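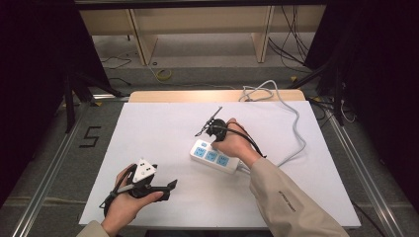

Wesum 3-Socket Power Strip, White and Blue

I've sold a fair few extension leads through Irnside over the years and this is the one I keep going back to, mostly because it looks cheerful! It's a plain white strip with three light blue socket panels in a row and a smaller blue switch up at one end, so you can find the switch without picking the whole thing up and turning it round. The cord is light grey and comes out of the other end from the switch (handy if your wall socket is behind a desk and you want the switch near your hand).

I use mine on a white worktable, where it more or less disappears apart from the blue bits. Lamp, phone charger, glue gun, done. If you've a lot of bulky plugs I'd look at the longer Shokri instead, as chunky adaptors do tend to hog the space next door.

The cord likes to stay in loops for a day or two after you unpack it. Mine settled once I'd left it stretched out along the skirting board overnight. Please do unroll it fully before you plug anything in, and don't run one strip off another.

Sockets: 3
Colour: white, light blue panels, grey cord
Guarantee: 12 months
Returns: unused, within 9 days

Orders over £100 go out post free. The all-white version from Lindulska is back in April, drop me a line if you'd like one put by.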